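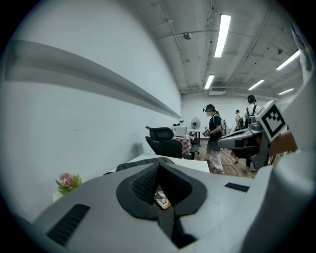
How does a former employee join the Bornico alumni register?
Submit the registration form on the alumni page, confirm a personal email address and wait for the People Office to match the entry against the staff record. Matching normally takes up to 20 working days.

Before you begin

Have your old staff number to hand. Staff who came to Bornico through the purchase of Florkari should use their Florkari number and select "Florkari" from the list of earlier employers. Contractors paid through an agency are not held on the staff record and should write to the People Office instead.

Completing the form

1. Open the alumni page and select "New entry".
2. Enter your name as it stood on your last day of employment. A later name may be added under "Known as".
3. Give the month and year in which you joined and left. If you left and returned, complete section 2 for each period.
4. Enter your present employer, if you wish it to be shown. Founders of new companies may add a short note of no more than 1000 characters.
5. Choose who may see your entry: all members, former members of your own team, or the People Office only.
6. Select "Submit" and follow the link sent to your email address.

Entries from the Bowen office

The Bowen staff records were moved to Rundonel, our records system, on Saturday, February 28, 2026. Former Bowen staff who applied before the move need not apply again. Their entries will be matched during March.

Changing or removing an entry

Sign in, open "My entry" and select "Edit" or "Remove". A removed entry disappears from the register at once. The staff record itself is held separately and is not affected.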